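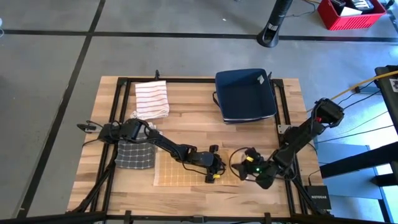
*Two-arm station for cloth folding, with the grippers over a tan grid-patterned cloth and a navy fabric bin at the back of the table.*

**Samik** is a collection of recorded robot demonstrations of household cloth handling, mainly the folding of towels and dishcloths and their placement in a fabric bin. It was put together by a small group led by Ruoxi Su and Zhenhua Cai, and its first public version is dated 6 Dec 2023. It is meant for imitation learning, in which a control program is fitted to recorded examples of a person driving the arms. The collection is often cited as evidence that folding can be learned from a modest number of examples, a claim that its own documentation supports only in part.

## Contents

The release notes list 2,662 recorded attempts. Of these, 2,555 are marked as complete and the rest as abandoned, usually after a cloth slid out of reach or an arm stopped on a fault. Each recording holds joint positions for both arms, gripper opening, and video from a fixed camera. A short text label gives the task, such as "fold gray cloth in half twice."

The word "complete" is defined loosely. An operator marked an attempt complete if the cloth had been folded and let go, and no limit was set on how far the edges could be out of line. Meifang Hao, who maintained the labels, later rechecked a sample of 392 completed attempts against a stricter rule and published the results as an appendix. The appendix is rarely mentioned by groups that report success rates using the collection.

## Collection method

Operators worked in sessions at a table fitted with two arms. Each session began with a few folded cloths set out on the tabletop. The operator moved one cloth to the middle, folded it with both grippers, and either left it in place or dropped it in the bin. Between attempts a second person reset the cloth by hand.

The reset is the weakest part of the method. The written procedure asks for a "natural" starting position but gives no way to produce one. People who reset a towel several hundred times tend to put it back in much the same place, and the recordings show this: starting positions bunch near the center of the table, with one edge close to parallel with the front rail. A program trained on such data may do well on the same table for reasons that have little to do with folding.

Almost all recordings come from two operators, Jiahui Pan and Cuiping Gu. Their styles differ. Pan usually pinches a corner with each gripper and lifts, while Gu pins one side and drags the other across. The labels did not say who was driving until a January update added an operator field.

## Use and claims

The best-known program trained on Samik is Candari, from the same group. Its report describes reliable folding of small cloths, tested on the table where the examples were gathered. The cloths used in the test were also in the training set. The report states both facts, although summaries of it generally leave them out.

An outside test by the Frei laboratory used a subset of 938 recordings, chosen to balance the two operators. It found that performance dropped when the table was swapped for a darker one, and dropped further with thick towels. Su replied that the collection had never been offered as a general solution and that darker surfaces were planned for a later round. No later round had been released when the test was published.

## Related collections

Dostlow, a separate collection, covers similar tasks with a single arm. It is smaller but records failed attempts in more detail, including the cause of each. Attempts to train one program on both have been reported, with mixed results. The two use different definitions of a finished fold, and combined scores should be read with that in mind.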